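임대용 건물 인도 전 안전점검표 (의견 포함)
대상: Henddale 업무동, 임대면적 1,109㎡
관리: Fusedero 자산관리
임차 예정: Gonovum
점검일: 2021년 3월 23일
양식: 인도 전 점검표 개정 12판

판정 기호
적합: 조치 없이 인도 가능
조건부: 인도 가능, 기한 내 조치 필요
부적합: 조치 및 재점검 완료 후 인도
해당없음: 설비 없음 또는 점검 범위 외

본 점검은 육안 확인, 작동 시험 및 서류 대조로 한정한다. 마감재 해체, 구조 안전진단, 석면 조사는 포함하지 않는다. 점검 결과는 임대차계약서 별지로 첨부하며, 의견란의 내용은 판정과 동일한 효력을 가진다.

1. 서류

1-1 건축물대장 용도와 계약상 용도의 일치
판정: 적합
의견: 대장 발급본과 계약서 초안을 대조함. 층별 용도 표기 일치.

1-2 대장 면적과 계약 면적의 일치
판정: 조건부
의견: 계약서 초안에는 공용면적 배분 근거가 빠져 있음. 1,109㎡가 전용면적인지 임대면적인지 본문에서 구분되지 않음. 별지 면적표에 전용과 공용을 나누어 기재하고 산식을 병기할 것. 과거 동일 건물의 다른 호실 계약에서 이 구분이 없어 관리비 정산에 이의가 제기된 이력이 있음.

1-3 등기사항증명서상 소유자와 임대인의 일치
판정: 적합
의견: 소유자는 Iglesias 법인. 관리 위탁계약서 사본으로 Fusedero의 대리 권한 범위를 확인함. 보증금 수령 권한은 위탁 범위에 포함되지 않으므로 입금 계좌는 소유자 명의만 인정.

1-4 전 임차인 원상복구 확인서
판정: 조건부
의견: 확인서는 있으나 천장 내부 배관 철거 여부가 기재되지 않음. 소유자 측에서 보완본 제출 예정.

1-5 소방시설 자체점검 결과서
판정: 적합
의견: 최근 결과서 사본 수령. 지적사항 조치 완료 표시 있음. 현장 대조 결과는 3항 참조.

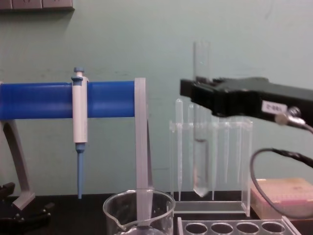 1-6 승강기 검사합격증
판정: 적합
의견: 승강기 내부 게시본과 관리실 보관본의 유효기간 일치. 다음 정기검사는 9월.

2. 출입 및 피난

2-1 주출입구 자동문 작동 및 끼임 방지
판정: 적합
의견: 감지 및 재개방 정상. 수동 전환 시 개방에 과도한 힘이 필요하지 않음.

2-2 비상구 개방 방향과 잠금 상태
판정: 부적합
의견: 북측 비상구에 내부에서도 열쇠가 있어야 열리는 보조 잠금장치가 추가 설치되어 있음. 설치 주체는 확인되지 않음. 즉시 철거 대상. 철거 후 잔여 나사 구멍은 동일 성능의 자재로 메울 것. 재점검 전에는 북측 구역의 열쇠를 인도하지 않음.

2-3 복도 및 계단 적치물
판정: 조건부
의견: 2층 계단참에 교체용 천장재 묶음이 쌓여 있음. 통행은 가능하나 난간 쪽 유효폭이 줄어듦. 관리 측 창고로 이동할 것.

2-4 계단 난간 고정 상태
판정: 적합
의견: 흔들림 없음. 1층 난간 하단의 도장 박리는 미관 사항으로 분류.

2-5 계단 단차 및 미끄럼 방지재
판정: 조건부
의견: 지하 연결 계단의 미끄럼 방지재 일부가 들떠 있음. 접착 보수만으로는 재발 가능성이 높아 해당 단 전체 교체를 권고. 비용은 임대인 부담으로 협의됨.

2-6 방화문 자동폐쇄
판정: 적합
의견: 각 층 방화문을 완전히 연 상태에서 놓아 폐쇄를 확인. 3층은 마지막 구간에서 속도가 느리나 래치까지 체결됨. 폐쇄장치 조정 권고.

3. 소방

3-1 소화기 비치 및 압력
판정: 적합
의견: 압력계 지침 정상 범위. 배치도와 실제 위치가 일치함.

3-2 감지기 설치 및 이격
판정: 조건부
의견: 회의실을 분할한 칸막이가 천장까지 시공되어 한쪽 실에 감지기가 없음. 칸막이를 유지하려면 감지기 증설이 선행되어야 함. 철거와 증설 중 택일하여 서면으로 회신할 것. 칸막이 자체의 신고 여부도 소유자 측이 확인해야 함.
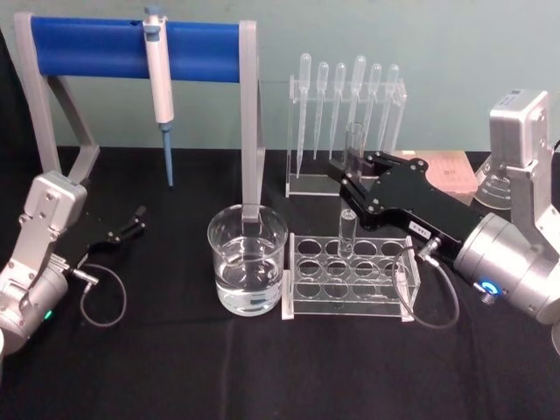
3-3 스프링클러 헤드 주변 장애물
판정: 적합
의견: 헤드 도장이나 피복 없음. 입주 후 선반 설치 시 헤드 하부 이격을 침해하지 않도록 인테리어 지침서에 명시.

3-4 수신기 상태
판정: 적합
의견: 화재 및 고장 표시 없음. 예비전원 시험 정상. 수신기 옆에 비치된 경계구역 일람도가 칸막이 설치 전 도면이므로 3-2 조치와 함께 교체할 것.

3-5 유도등 점등
판정: 조건부
의견: 상용전원 점등은 모두 정상. 예비전원 전환 시 1층 후면 통로의 유도등이 소등됨. 배터리 교체 후 재시험.

4. 전기

4-1 분전반 전면 공간 확보
판정: 적합
의견: 개폐에 지장 없음. 입주 후 가구 배치 금지 구역으로 바닥에 표시할 것.

4-2 회로 명칭 표기
판정: 부적합
의견: 분기회로 명칭이 전 임차인의 부서명으로 남아 있어 실제 부하를 알 수 없음. 실별 차단 시험 후 실 번호 기준으로 전면 재작성할 것. 수기 표기는 인정하지 않음.

4-3 누전차단기 시험버튼 작동
판정: 적합
의견: 20A 분기회로 전체에서 시험버튼 동작 및 복귀 확인.

4-4 콘센트 접지 및 고정
판정: 조건부
의견: 접지극 이상 없음. 창측 하부 콘센트 일부의 덮개가 벽면에서 들뜸. 매입함 깊이 문제로 보이며, 나사 조임으로 해결되지 않으면 연장 틀을 사용할 것. 벽면 상부 패널형 콘센트는 고정 상태 양호.

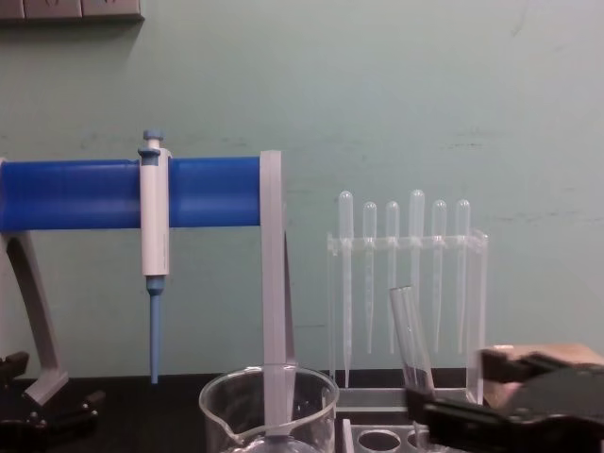 파란 가로대에 걸린 마이크로피펫 한 대. 뒤쪽 벽면 상단에 회색 콘센트 패널.

4-5 조명 작동 및 조도
판정: 조건부
의견: 복도 조도는 관리 기준 200lx에 미달하는 구간이 있음. 등기구 고장은 아니며 확산판 오염에 의한 것으로 판단. 청소 후 동일 지점에서 재측정하고 측정 높이를 기록지에 남길 것.

4-6 계약전력과 예정 부하
판정: 조건부
의견: 임차 예정자의 장비 목록에 소비전력 기재가 누락된 항목이 있음. 목록 보완 전에는 증설 필요 여부를 판단할 수 없음. 증설이 필요한 경우의 비용 부담 조항이 계약서 초안에 없으므로 날인 전에 추가할 것.

5. 급배수 및 공조

5-1 급수 밸브 및 수압
판정: 적합
의견: 층별 차단밸브 개폐 정상. 밸브 명찰 부착됨.

5-2 배수 상태
판정: 적합
의견: 탕비실과 화장실 배수에 지체 없음. 장기간 사용하지 않은 바닥배수구는 봉수가 말라 있을 수 있으므로 인도 당일 급수할 것.

5-3 누수 흔적
판정: 조건부
의견: 3층 서측 천장재에 변색 있음. 점검 당일 함수율 측정에서는 주변과 차이가 없었음. 천장재만 교체하면 재발 시 발견이 늦어질 수 있으므로 교체일을 뒷면에 기재하고 강우 후 재확인. 원인 조사 책임은 소유자에게 있음.

5-4 환기설비 작동
판정: 적합
의견: 급기 및 배기 방향 정상. 필터 차압 기록은 관리실에 보관.

5-5 냉난방 실외기 고정 및 배관 보온
판정: 조건부
의견: 옥상 실외기 배관의 보온재가 굴곡부에서 갈라짐. 방진고무는 양호. 보온재 보수는 냉방 개시 전에 완료할 것.

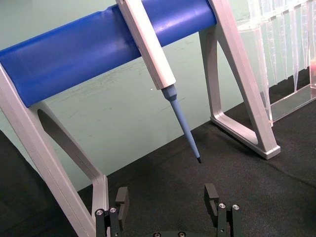 5-6 실외기 배수 경로
판정: 적합
의견: 옥상 루프드레인까지 배관 연결됨. 보행 동선을 가로지르는 구간에 덮개 있음.

6. 마감 및 외부

6-1 바닥 단차와 들뜸
판정: 적합
의견: 이중바닥 패널의 흔들림은 고정나사 재조임으로 현장 조치 완료.

6-2 벽체 마감
판정: 적합
의견: 통상적인 사용에 따른 긁힘은 인도 기준 상태로 인정하며 퇴거 시 원상복구 대상에서 제외. 범위 다툼을 막기 위해 실별 현황표에 위치를 기재하고 쌍방이 간인할 것.

6-3 창호 개폐 및 추락 방지
판정: 조건부
의견: 2층 동측 창 한 곳의 개폐 제한장치가 풀려 있음. 부품 교체 대상.

6-4 외벽 균열
판정: 적합
의견: 지상에서 육안 확인 가능한 범위에 한함. 고층부는 본 점검 범위 외.

6-5 주차장 노면 및 차량 유도 표시
판정: 적합
의견: 노면 표시 식별 가능. 임차인 배정 구획 번호가 계약서 별지와 일치함.

6-6 간판 부착 위치
판정: 해당없음
의견: 기존 간판 없음. 신규 설치 시 도면을 Fusedero에 제출하고 승인 후 시공.

조치 및 재점검

부적합 항목(2-2, 4-2)은 조치 완료 통보 접수 후 현장에서 재점검한다. 사진 제출만으로 재점검을 갈음하지 않는다.
조건부 항목은 인도일로부터 20일 이내에 조치하며, 자재 수급으로 기한을 넘길 경우 기한 전에 사유서를 제출한다. 단, 3-2와 3-5는 인도 전 완료를 원칙으로 한다.
서류 보완 항목(1-2, 1-4, 4-6)은 계약 날인 전까지 처리한다.
인도일 계량기 지침은 쌍방 입회하에 기록하고, 열쇠 및 출입카드 수령증과 함께 편철한다.

배포: 소유자, 관리사, 임차 예정자, 중개사무소 보관용 각 1부
작성: 중개사무소 시설점검 담당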